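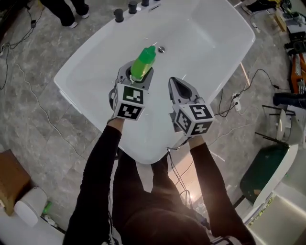
Does a single low foot reading mean a newborn has a heart defect?

It means the baby needs a second reading, and a proper look by someone if that one is low too.

Notebooks > Newborn screening > Molline ward

November 2024

Went back through the Jendach sensor trial at Tumano because the summary going round looks too good. It claims the new foot sensor picks up more congenital heart defects before discharge than the old one. I can't get there from the same records.

We have 600 babies on the sheet. 113 had a first reading under the cut-off. Of those, 54 have a repeat written down with a time. The rest either have a repeat with no time or a tick in the box, and a tick tells me nothing. Blandine Moulin says the night staff always do the repeat and just don't fill in the line. Maybe so. I'm not counting ticks as readings.

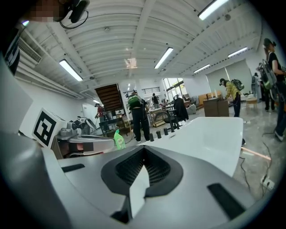

Right-hand gripper, white tabletop beyond.

Second problem: age at test. 12 of the low firsts were taken very soon after birth, when low numbers are common in healthy babies anyway. The summary puts them in with the others. Pulled them out and the difference between the sensors shrinks to something I wouldn't want to defend in front of anybody.

Third, the old sensor was used in July and the new one after that, with a different mix of staff and a different form. No idea how you'd separate those. Timmermans (the supplier) sent a page on how their device handles cold feet and movement. Colour graphs, no scale on the left-hand side. Have asked for the raw values.

Anouk Stevens thinks I'm being hard on it and that the sensor does hold on better when the baby kicks. She may be right about the fit. That's a separate claim and we never set out to measure it.

To do:
- get ward copies of the untimed repeats, if they exist
- redo the table with the early tests on their own line
- ask cardiology which defects were confirmed by echo and which were only suspected
- summary not to go to parents or the newsletter until the table is fixed

Spare probes are back in the second drawer. Label on one is peeling.

Filed under: Newborn Health, Screening, Working Notes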